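Jornumano - a small arm on the shared bench
Gallery
5 comments | 400 shares

Jornumano is the name I gave to the sorting arm I build in the evenings at the Lemeo workshop. The brackets are printed, the servos are cheap, and the mounting to the table took me most of July. I want it to pick up light packaging from the mat. Soft and flat things are still the most difficult for it. 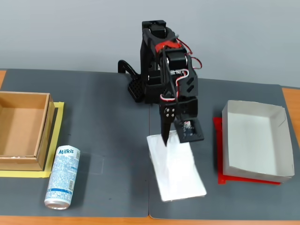

Gripper over the flat white pad. The left finger carries a small plate with four screws.

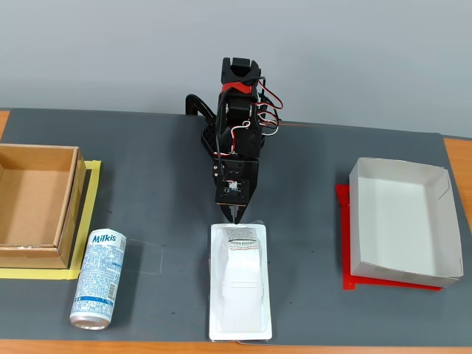

Same arm, here with the blister tray underneath. The small camera board sits on the wrist block, just above the gripper.

Tse wrote in the comments that flat parts became much easier after gluing a strip of rubber on one finger only - with rubber on both, the part was sticking and did not want to drop. I will try it on the left finger first and write down the results.

The next job is the wiring. I would like to have it in one sleeve before I let the arm run a long test of 1,000 picks.

1,009 views
Contact | © Jornumano build pages | Back to top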